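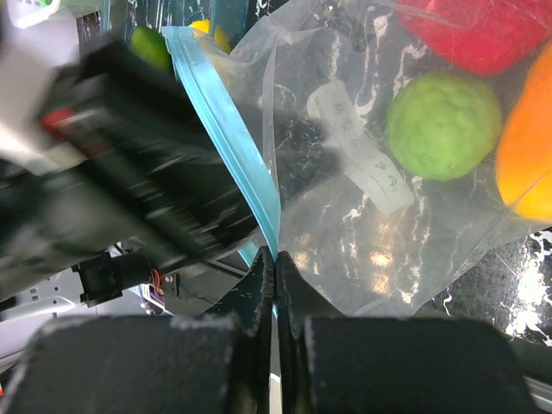 Zip-top bag, blue zipper strip. Big one, bright things inside.

Sorting the loose toys and play food into zip bags – quick version

Posted 2020-10-25 by Bemari

Did this in September and it's held up, so writing it down before I forget.

You need: large clear zip bags (the freezer kind), a tub, a marker.

1. Tip everything out on the floor. All of it.
2. Chuck anything cracked or sticky. Sticky stuff can be washed, but do it now or you wont.
3. Fill each bag to 3 quarters, no more. Soft and fuzzy bits go in with the hard ones, fine.
4. Pinch the zipper at one end and run along. Leave a gap at the last corner, press the air out flat, then close.
5. Bags go in the tub upright, zipper up. Colour side facing out if you can be bothered.

Clear bags only – coloured ones and the kids just empty teh lot looking for one thing. 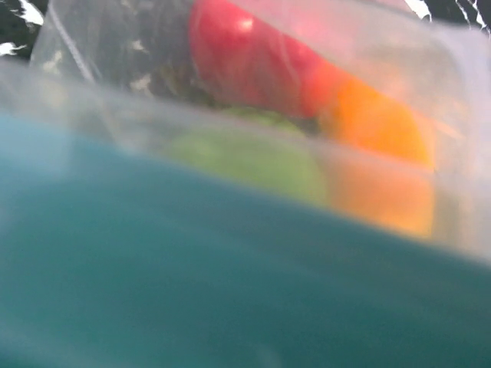 Castellanos: we do the same but poke 3 little holes near the top, otherwise the bags puff up and the lid won't sit. Also keeps them from smelling like old plastic.

Good one, adding that. Holes after step 4, before the tub.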